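Mein Tisch und ich

Angefangen hat es mit einer Suppe. Genauer gesagt mit dem Rand, den der Topf hinterlassen hat, weil ich an einem Abend im Dezember zu faul war, einen Untersetzer aus der Schublade zu holen. Am nächsten Morgen war da ein weißer Kreis auf dem Esstisch, so groß wie eine Schallplatte, und ich stand im Bademantel davor und habe mich geschämt wie ein Kind, das mit Filzstift an die Tapete gegangen ist.

Man muss dazu wissen: Der Tisch hat meiner Tante gehört. Sie hat daran vierzig Jahre lang Pflaumen entsteint, Steuererklärungen gemacht und mit uns Rommé gespielt, und sie hat ihn mir vermacht mit dem Satz, ich solle gefälligst nicht zimperlich sein. War ich aber. Drei Wochen lang habe ich eine Tischdecke über den Kreis gelegt und so getan, als fände ich Tischdecken schön.

Dann habe ich das getan, was man eben tut, nämlich das Internet gefragt. Großer Fehler! Mayonnaise, hieß es. Zahnpasta. Zigarettenasche mit Olivenöl. Einer schwor auf ein Bügeleisen mit Geschirrtuch dazwischen, ein anderer schrieb darunter, genau so habe er den Schreibtisch seines Schwiegervaters ruiniert. Ich habe die Mayonnaise probiert (fragen Sie nicht, wie die Küche gerochen hat), und der Kreis blieb, wo er war.

Über eine Kollegin bin ich schließlich an Benedito Rezende geraten. Der restauriert Möbel, in einem Hinterhof hinter einer Fahrradwerkstatt, und er gibt viermal im Jahr einen Wochenendkurs für Leute wie mich. Ich habe mir darunter etwas sehr Meditatives vorgestellt, Tee, leise Musik, Späne im Gegenlicht. Stattdessen lief ein Fußballspiel im Radio, und Rezende drückte jedem von uns als Erstes ein Stück Abfallholz in die Hand. Wir sollten mit den Fingern darüberfahren, Augen zu, und sagen, in welche Richtung die Faser läuft. Ich lag daneben. Die Frau neben mir lag auch daneben, was mich sehr für sie eingenommen hat.

»Ihr guckt alle auf die Farbe«, sagte Rezende. »Farbe kann man kaufen.«

Seitdem gucke ich auf Maserung, und zwar überall. In Wartezimmern, in der Straßenbahn, neulich bei einer Trauerfeier, was mir ein bisschen peinlich war. Ich kann inzwischen ganz gut erkennen, ob ein Brett mitten aus dem Stamm geschnitten ist oder eher von der Seite. Beim einen laufen die Linien brav nebeneinander her, beim anderen wölben sie sich zu Bögen, die aussehen wie die Höhenlinien auf einer Wanderkarte. Und dann gibt es die Stellen, an denen der Baum offenbar etwas zu erledigen hatte, einem Ast ausweichen vielleicht oder eine Wunde schließen. Da drängen sich die Linien zusammen und machen einen Schlenker. An solchen Stellen bleibt der Hobel gern hängen, und an solchen Stellen bleibt auch der Blick hängen.
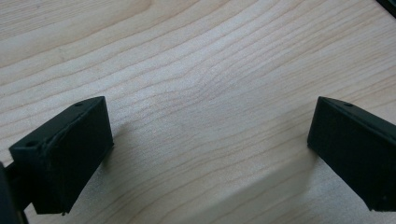
Helles Holz mit feiner Maserung: Oberhalb der Mitte biegen sich die Linien zu einer kleinen Welle.

Aber zurück in den Hinterhof. Am zweiten Tag ging es um Oberflächen, und da wurde es laut. Es gibt nämlich Öl-Leute und Lack-Leute, und die können einander nicht ausstehen. Die Lack-Leute wollen abends ein Rotweinglas abstellen und nicht darüber nachdenken. Die Öl-Leute wollen, dass man das Holz unter der Hand noch spürt, und nehmen in Kauf, dass sie dafür regelmäßig mit dem Lappen um den Tisch kriechen. Ein Teilnehmer, Lehrer, frisch geschieden, hatte sich einen Esstisch namens Rinard gekauft, 502 Euro im Ausverkauf, und wusste nicht, was drauf war. Rezende tropfte Wasser auf eine versteckte Stelle des Einlegebretts, das der Mann mitgebracht hatte, und wir standen alle im Kreis und warteten. Der Tropfen blieb als Perle stehen. »Lack«, sagte Rezende, und der Lehrer sah erleichtert aus.

Bei meinem Tisch zog der Tropfen ein, aber ganz langsam. Wachs, vermutlich, in mehreren Schichten, und darunter irgendwann einmal Öl. Meine Tante hat nie erwähnt, dass sie den Tisch gepflegt hat. Ich kann mich auch nicht erinnern, sie je mit einem Lappen gesehen zu haben, außer zum Krümelwischen. Sie muss es gemacht haben, wenn keiner da war.

Der weiße Kreis, erklärte mir Rezende, sei gar nicht im Holz, sondern nur im Wachs. Hitze und Feuchtigkeit hätten es trüb gemacht. Also runter mit dem alten Wachs, mit feiner Stahlwolle und einem Reiniger, immer mit der Faser, nie quer, und um Himmels willen nicht nur auf dem Fleck, sonst hat man hinterher einen sauberen Kreis auf einem schmuddeligen Tisch. Ich habe dafür ein Wochenende gebraucht und hatte danach Muskelkater an Stellen, die ich sonst nur vom Umziehen kenne. Danach zwei Gänge Hartwachsöl, dünn auftragen, warten, den Überschuss abnehmen. Die ölgetränkten Lappen gehören übrigens nicht zusammengeknüllt in den Mülleimer, die können sich von selbst entzünden! Meine hingen ausgebreitet über der Wäschespinne, zur Verwunderung der Nachbarn.

Natürlich habe ich zwischendurch an allem gezweifelt. An einem Abend, der Tisch lag halb abgezogen da und sah aus wie ein Hund nach dem Baden, habe ich ernsthaft im Katalog von Voltwood geblättert. Schöne neue Tische haben die, einer hieß Ochoa und kostete 339 Euro, mit einer Platte so makellos, dass ich mich gefragt habe, was ich mit so etwas anfangen soll. Ich habe den Katalog dann unter das Tischbein geklemmt, das noch nie richtig auf dem Boden stand. Da liegt er immer noch.

Der Kreis ist weg. Fast jedenfalls, wenn vormittags die Sonne flach hereinkommt, meine ich ihn noch zu sehen, aber mein Mann behauptet, das bilde ich mir ein. Dafür ist etwas anderes aufgetaucht, ganz am Rand, wo früher immer die Obstschale stand: eine Reihe kleiner Kerben, ordentlich nebeneinander. Meine Schwester sagt, das war ich, mit der Kuchengabel, beim Rommé, jedes Mal, wenn ich verloren habe. Ich kann mich an nichts erinnern. Ich habe schön viel Öl hineingerieben und stelle jetzt die Butterdose daneben.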